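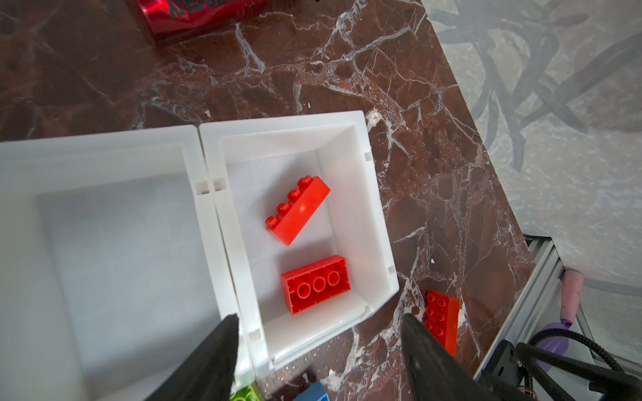

Gwion Mathias

**Tullstead Toy Library – minutes of the sorting group, 3/12/22**

Present: Ulises Ulloa (chair), Gwion Mathias (minutes), two parents from the Rowlands branch.

**1. Minutes of the last meeting**

Agreed with one correction. The puzzle shelf went to Rowlands, and the old minutes had it staying at Tullstead.

**2. Chunky bricks**

Ulises reported on the large building bricks. The full stock stands at 3,635 pieces across both branches. Members have been getting boxes with mixed colors and sending them back short, and it is hard to tell what is missing when a box never had a fixed content.

The group looked at the white hinged box on the marble top. It had two red 2-by-4 bricks in the deep side and the other side visible was empty. A third red brick was next to the box, with a green and a blue one further forward.

Agreed:

- One color per box, starting with red.
- Bricks go in the deep half. The other half stays free for the contents card.
- Any brick with tooth marks or a split tube goes in the repair tub and is left out of the count.

One of the parents asked if bricks should be stacked before packing, as loose ones take up more room. Ulises said stacking is fine for 2-by-4s but small children like to find them loose. Left to whoever is packing.

**3. Boxes**

We hold 169 white boxes. Gwion has asked Trekilia for a price on more of the same kind and is waiting for an answer. Hirnance sells a cheaper one with a lift-off lid. The Rowlands parents were against it – lids get lost in the car and the box comes back with a plastic bag over it. Ulises would still like to see one before we order.

**Action:** Gwion to get a sample from Hirnance and bring it along.

**4. Labels**

Short discussion. Paper labels come off when the boxes are wiped down. Ulises has a roll of the vinyl kind and will put them on the red boxes first. Label goes on the front, with the box number on top and the number of bricks under it. Color names are to be written out in full. "R" and "B" were used last time and "B" ended up on both blue and black.

**5. Cleaning**

The green and blue bricks still need washing, 355 pieces between them. Warm water and dish soap, then spread on towels. No dishwasher – the last batch came out cloudy. Rowlands will take the green and Tullstead the blue.

**6. Other business**

The floor puzzle with the farm is back, 3 pieces missing. To be lent out with a note on the lid until May and then replaced if the pieces have not turned up.

Key to the back cupboard is now with Ulises.

Next meeting at Rowlands, date to be sent by e-mail.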